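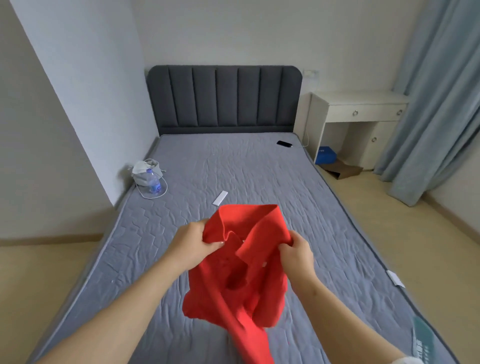

Haldane Home Robotics Club

Home News Opinion Standards Contact
Search this site Go

Write the rules around the laundry

I love a good standard. I have read all of Rinda, our club's draft guide for recording household work that robots will learn from, and I think it's the best thing we have made together. It gets consent right, it gets storage right, and the section on bystanders should be copied everywhere. But it has a blind spot, and the blind spot is clothes!

Rinda says to "begin with a cleared surface." I'd strike that line tomorrow. People fold shirts on beds with the phone still lying there, and a home robot will have to work beside that phone without sweeping it onto the floor. Clear the bed first and we teach the machine about a house where no one lives.

My second request is for a rule on garments that start inside out. Tetsuya Furukawa proposed one in June (call it done when collar, hem and both sleeves face the right way) and it fits in 15 words. Altham went through 2711 of our clips with it and had only 3 arguments. That's wonderful agreement for laundry.

Then there is hanging, which the draft treats as a footnote to folding. It deserves its own chapter. Wire hangers overlap, hooks have to clear the rod, and a shelf just over the rod leaves very little room to lift. I want a stated minimum clearance, and I want empty hangers left in.

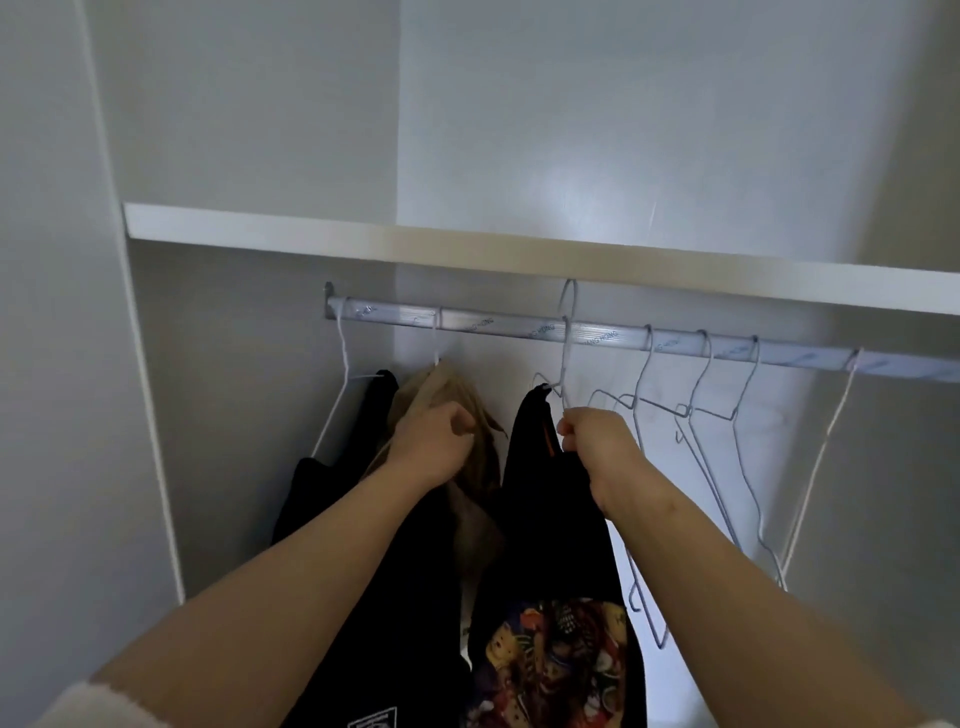 What I'd add before the vote

Privacy for things as well as faces. Printed shirts, labels and papers on the bed all say something about a person, and Rinda should let people withdraw a clip on those grounds alone, with no form to fill in. Vinel already works this way and I've never heard a complaint about it.

Send me your edits, long ones especially.

14 shares 6 comments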